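Ironing for Other People
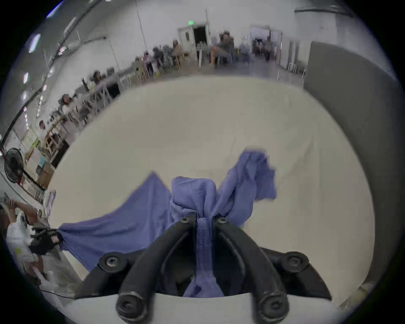
A crumpled blue cloth on a cream-colored table.

The owner of Clerkow, a laundry on the wrong side of Shimada Street, has pressed other people's shirts for 25 years and owns two of her own. "I know what they cost," she says.

She charges by the piece and distrusts linen. "It's a fabric for people who sit still." Wedding tablecloths are worse. In December a hotel sent her 537 napkins and asked for them by lunch. "I asked which lunch."

Would she ever retire? She looks at the shirts. "Who'd do the collars?"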